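Loja > Mobiliário de escritório > Armários baixos > Armário Odia com portas

Armário Odia com portas, madeira clara

Referência: 3154
Marca: Riltari
Disponibilidade: em armazém
Atualizado em 25/10/25

O Odia é um armário baixo de duas portas, em madeira clara, para gabinetes, salas de reuniões e zonas de apoio. Tem uma prateleira interior que separa o espaço em dois compartimentos, um em cima e outro em baixo, e um tampo liso que pode ser usado como superfície de apoio. É o modelo mais simples da linha Riltari e o que mais vendemos para escritórios pequenos, onde o mesmo móvel acaba por guardar pastas, material de papelaria e um ou outro aparelho da copa.

As portas abrem para a frente e deixam livre toda a largura do vão. Antes de escolher o lugar, conte com o espaço das portas abertas e com o de quem se baixa para chegar ao compartimento inferior. Num corredor estreito aconselhamos a versão aberta, sem portas, que tem o mesmo corpo e a mesma prateleira.

Medidas e peso

Altura: 1000 mm
Profundidade: 400 mm
Capacidade por prateleira: 13 kg, com a carga distribuída
Largura: duas opções, a escolher na encomenda

A capacidade indicada é para a prateleira interior. O fundo do armário e o tampo suportam mais, mas pedimos que os objetos pesados fiquem sempre em baixo. Caixas de arquivo cheias de papel pesam bastante e convém não encostar todas ao mesmo lado.

Interior e ferragens

O interior tem o mesmo tom claro do exterior, incluindo o painel de trás. As dobradiças são metálicas e estão aparafusadas às laterais. A folga das portas regula-se com uma chave de fendas comum: o parafuso da frente desloca a porta para a esquerda ou para a direita, o de trás aproxima-a ou afasta-a do corpo. Faça ajustes pequenos e feche a porta entre um e outro.

A prateleira apoia em suportes e sai sem ferramentas. Para a retirar, levante primeiro a parte de trás e puxe-a ligeiramente inclinada. Sem prateleira, o armário fica com um único vão, útil para rolos de papel, tubos de desenho ou um aparelho mais alto.

O que cabe lá dentro

As caixas de arquivo Britix, em plástico azul translúcido, cabem de pé ou deitadas em qualquer dos compartimentos. São entregues em película transparente e trazem uma etiqueta branca na face da frente. Se as guardar de pé, vire a etiqueta para fora. A película pode ficar até a caixa ser precisa, o que evita o pó em caixas de reserva.

Para a zona de copa, o tampo aceita aparelhos pequenos de corpo metálico e base própria. Verifique só se a base assenta por inteiro e se o cabo não fica preso na porta. Aparelhos que aqueçam ou libertem vapor não devem funcionar dentro do armário, mesmo com as portas abertas, e no tampo pedem uma base isolante por baixo.
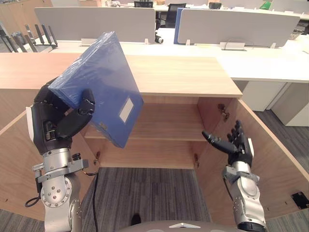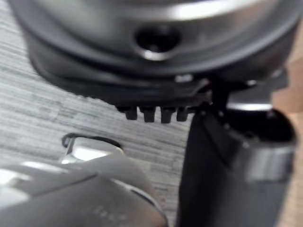 Primeira foto: armário de portas abertas e caixa de arquivo azul, ainda com película. Segunda foto: pormenor de um aparelho metálico redondo com base preta.

Montagem

O armário é entregue desmontado, salvo pedido em contrário. A embalagem traz as laterais, o tampo, o fundo, o painel de trás, a prateleira, as portas e um saco de ferragens com as instruções. São precisas uma chave de fendas, um martelo pequeno e, de preferência, duas pessoas para levantar o corpo já montado.

Monte primeiro o corpo, deitado sobre um cobertor ou sobre o próprio cartão da embalagem. O painel de trás entra antes de se apertarem os parafusos até ao fim — é ele que põe o armário em esquadria. As portas ficam para o fim, com o móvel já de pé e no lugar definitivo.

Em chão com alcatifa, deixe o armário assentar alguns dias antes de afinar as portas. A alcatifa cede sob o peso e uma porta alinhada no primeiro dia pode aparecer desnivelada na semana seguinte. Se o desnível continuar, coloque um calço fino debaixo do canto mais baixo.

A fixação à parede é recomendada sempre que o armário fique num local de passagem ou frequentado por crianças. O esquadro de fixação vem no saco de ferragens; as buchas dependem do tipo de parede e não estão incluídas.

Limpeza e manutenção

Limpe a madeira com um pano macio, pouco húmido, e seque de seguida. Não use álcool, amoníaco nem esfregões. Marcas de copos no tampo saem melhor se forem tratadas no próprio dia. As dobradiças não precisam de óleo; se uma delas ranger, confirme primeiro se os parafusos estão apertados.

As caixas Britix lavam-se com água morna e detergente neutro. As etiquetas são autocolantes e perdem aderência com a água, por isso retire-as antes.

Entrega

A entrega e a montagem no continente são feitas pela Rampersad, que contacta o cliente para marcar o dia. A entrega normal é feita à porta do edifício. A entrega no piso, com ou sem elevador, tem de ser pedida na encomenda. Durante o mês de agosto há menos equipas de montagem e os prazos são mais longos.

Confira a embalagem antes de assinar a guia. Se houver cantos amolgados, escreva-o na guia e envie-nos uma fotografia. Trocamos peças soltas (uma porta, uma prateleira, uma dobradiça) sem recolher o armário inteiro, desde que nos indique a referência que está no topo desta página.

Também nesta linha

Armário Odia aberto, sem portas
Prateleira adicional Odia
Caixa de arquivo Britix, azul translúcido
Conjunto de dobradiças metálicas de substituição
Fechadura para porta Odia, com duas chaves

A prateleira adicional pode ser colocada no compartimento de cima ou no de baixo. Com ela instalada, as caixas de arquivo passam a caber apenas deitadas nesse compartimento. A fechadura exige um furo na porta direita — podemos fazê-lo em fábrica se for pedida juntamente com o armário, mas um móvel com a porta já furada por medida não tem devolução.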